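Chapter 6
From Camera Images to a Grasp Plan

In the earlier chapters the program always knew where the object was. We gave it the position by hand, and the only task left was to move there without a collision. From this chapter on, the position must come from the cameras, and it will be wrong by some amount. The planner has to live with this error.

We continue with the Kurian software, version 9, and with the same table that the exercises use until the end of Part Two. Two sources are available to you: the wrist camera, which moves with the gripper, and the fixed camera, which does not.
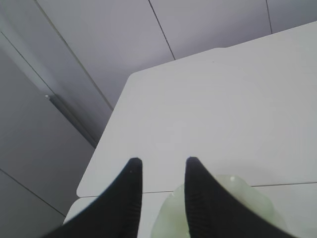

A wrist image has no meaning for the planner until it is joined with the pose of the arm at the same moment. If the two time stamps differ by 42 milliseconds and the arm is moving, the object is placed in the wrong spot. Section 6.2 shows how to look up the pose in the buffer, and what to do when the buffer is empty. Please do not take simply the latest pose, as many students do in their first attempt.

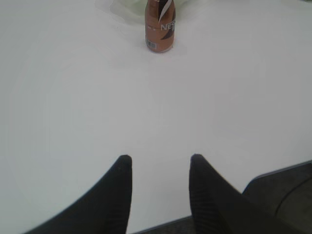
The second question is when to plan again. Planning on each image is costly, and the path begins to shake. Planning only once is cheap, but the error at the start stays until the end. Larysa Fedoruk proposed a middle way in the Ondska project: the planner runs again only if the new estimate leaves a region around the old one. We write this test in Section 6.4. The default limit in Kurian is 200 milliseconds for one plan.
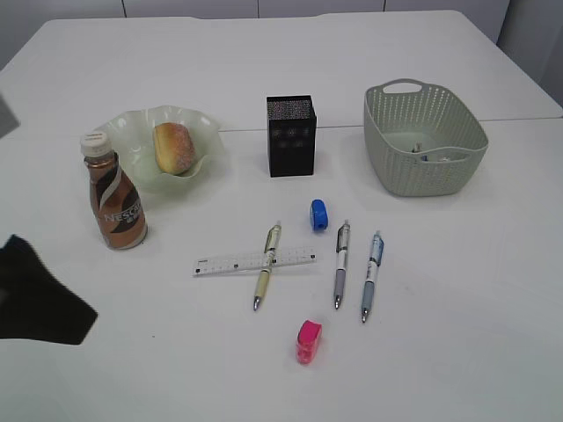
Before you continue, load the recording Pluvthorpe from the course folder. It has 311 image pairs, and every listing in this chapter reads from it. Readers who skipped Chapter 4 should at least read the part on coordinate frames, as the notation is the same.

6.1 Joining Images and Poses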